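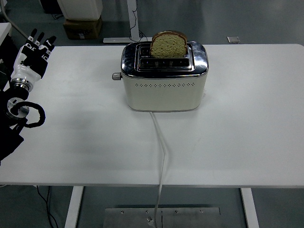

Two-slot model, cream body with chrome top, one slice in the rear slot.

Grinton two-slot toaster - four months of daily use

Slots: Two, long, set one behind the other. Internal width is fine for sandwich loaf, tight for thick-cut sourdough. A tall slice stands well above the chrome rim, so the top crust stays pale unless you flip it.

Browning: Medium takes 144 seconds from cold and 103 on a second round. The rear slot runs slightly darker than the front. I turn the dial down a notch for the second batch.

Controls: The grey knob on the side is small but has a firm action. The markings on mine are still legible.

Finish: The chrome shows every fingerprint. A damp cloth and a dry tea towel fix that. Crumbs lodge in the diamond perforations across the front - a soft brush clears them.

Cord: White, and long enough for our table. It leaves from the front of the base, an odd choice if your outlet is behind the bench.

Warranty is 12 months. The Tadura I had before coloured both sides more evenly but took up more room.

Rating: 7/10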